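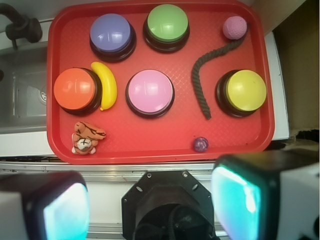
Print this page | E-mail this page

August
By Sabina Hettiarachchi

Collecting Demonstrations for a Button-Pressing Policy: Project Report

The purpose of this project was to gather a set of recorded demonstrations from which a small manipulation policy could learn to press a named button among several. The work was carried out in the Sasto teaching laboratory over one term, under the course heading of Applied Automation. Earlier student groups had recorded similar tasks with the buttons alone on a bare bench, and their policies performed poorly when anything else was placed nearby. For this reason the present set was recorded with other objects among the buttons. In the layout that opens this report, the orange button has a toy banana curled tightly against its right side, and a dark gray rope ends between the pink button and the yellow one. The lavender-purple and light green buttons stand near each other in the top row, so a policy that confuses the two colors would have only a short distance to go wrong.

Equipment and Software

The arm was operated by hand through a leader device, and all recordings were made with the Kolarum logging package. Kolarum stores the wrist camera stream, the joint positions and the opening of the gripper on a common clock. Labels were added afterward in Osuletti, a browser tool maintained by the department. The wrist camera was the only camera used. A second, fixed camera was considered at the planning stage, but the additional calibration could not be completed within the term.

Buttons were chosen as the target because they are simple to describe in a sentence and because a press has a clear end point. All five have the same general shape, a domed cap in a thick black base, and differ to the eye mainly in the color of the cap. The instruction given with each episode therefore names the color and nothing else, for example "press the yellow button." The other objects were never named in an instruction.

Procedure

Each episode followed the same order. The operator read the instruction from a printed list, moved the arm to the start position, and began the recording. The arm was then guided to the named button, the press was made with the gripper closed, and the arm was raised before the recording was stopped. Operators were asked to move at an even speed and to avoid correcting small errors near the end of the motion. If an object other than the target was moved by the arm, the episode was kept but marked "contact" in Osuletti.

The layout was changed after each block of 17 episodes. Buttons were permitted to stand close to the edge of the tray, and objects were permitted to touch the side of a button, but no object was allowed to cover a cap. The rope was the most difficult object to place consistently. It does not hold a position when the tray is turned, and the operators agreed to lay it down last.

Sessions were held on Thursday afternoons. The room lighting was left on throughout, and it produces strong reflections on the glossy caps and glare on the surface of the red tray. It was decided to leave these conditions as they were - a policy trained on evenly lit images would be of limited use in the same room.

Results of Collection

A total of 101 episodes were recorded. After review, 90 were accepted for training. The remainder were set aside for one of two reasons: the recording was stopped before the arm had been raised, or the instruction read aloud did not match the button that was pressed. The second type of error occurred almost entirely with the lavender-purple and pink buttons. In later sessions the printed list carried a colored mark beside each instruction, and this error was not observed again.

Limitations

The set is small. The project plan had called for more than one type of tray, and this was not achieved. Every episode also begins from the same start position, so the policy has no examples of approaching from the side. Training on the accepted episodes will be undertaken by the Asamoah group next term, using the same arm and the same wrist camera. The group has asked for the contact episodes to be supplied in a separate folder, and these have been exported from Osuletti together with the original instruction lists.

Print this page | E-mail this page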